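I get to the Hurier a little before ten in the morning and Mimoza Radonjić is already on the floor. She's lying flat on her back in the middle of the main gallery with her coat folded under her head, looking up at the lighting rig. "Get down here," she says, so I do, and that's how the first ten minutes of our conversation happen, two grown women on a concrete floor talking about shadows.

Radonjić is putting together Soft Weather, a group show of sculpture and sound that opens in May and takes over all 3 rooms of the Hurier, the old rope store on the Wosthorpe side of the river. I'd seen her last one, in Grutavport, twice (the second time I dragged my sister along, who hates this stuff and stayed longer than I did!). That show was dark and cramped and very loud. I ask whether this is going to be more of the same.

"God, no. I was angry when I made that one," she says. "This one I want people to feel they've walked in while something is drying. You know when you come home and someone's been washing sheets and the whole place is damp and kind of sweet? I want that, with sculptures in it."

There are 40 works in the plan as it stands, most of them new, and she's been moving them around on paper since last winter. She keeps the floor plan folded up in her back pocket and it's gone fuzzy along the creases. Every time I ask about a particular piece she pulls it out, frowns at it and changes something. I start to feel bad for asking.

The biggest thing in the show will be a suspended curtain made of 1,000 strips of waxed paper, which visitors have to push through to get from the first room into the second. Radonjić has wanted to do it for years. "Every venue told me it was a fire problem, and every venue was right," she says. "So we treated the paper. Then the treated paper didn't make the noise anymore, and the noise was the whole point. We went back and forth on that for months."

What did it end up sounding like? She thinks about it. "Like somebody else's umbrella."

We move on to her kitchen after that, a short walk up the hill, because the gallery has no heat and she's promised me coffee. She cooks while she talks, and she talks the way she hangs a show - one thing very close to another and then a big gap.
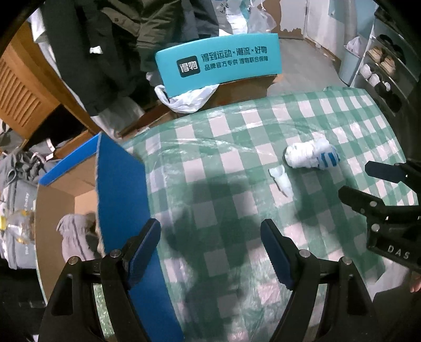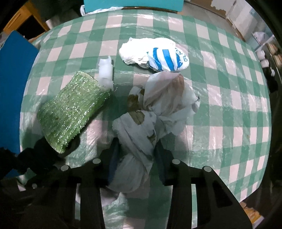

The checkered tablecloth under its clear plastic cover.

I ask how she picks artists and she groans. "I don't have a method. I go to a lot of studios and I eat a lot of bad cookies. If I'm still annoyed by something a week later, I call them." She puts people together who have never met, and sometimes they don't get along. In Grutavport 2 of the artists ended up sharing a wall and argued about where the middle of it was until the night before the opening. She put a tape line down at midnight and told them it was part of the show, and a collector asked if it was for sale.

The sound in Soft Weather is being built by Peeters, a small outfit that mostly does theater work, and Radonjić is a little in awe of them. They've hidden speakers under the floor of the third room, so the hum comes up through your shoes. "They came in and stood around for an entire day not saying a word," she tells me. "I thought they hated it. Then they sent me a drawing with one line on it and I cried on the bus."

Does she worry that people will think it's all atmosphere and no art? I've heard that said about her, and so has she. "Sure," she says, and shrugs. "I grew up over a furniture store. The window display was the first exhibition I ever saw, and it was a lamp and a chair, and I used to stand outside in the cold making up who lived there. I'd be happy if anyone did that in my show."

She wants to know what I thought of the second room, which is the one she's least sure about. I tell her it felt a bit bare. Out comes the floor plan again, and a pencil, and she moves something heavy six feet to the left.

Soft Weather is at the Hurier from May. Wear shoes with thin soles.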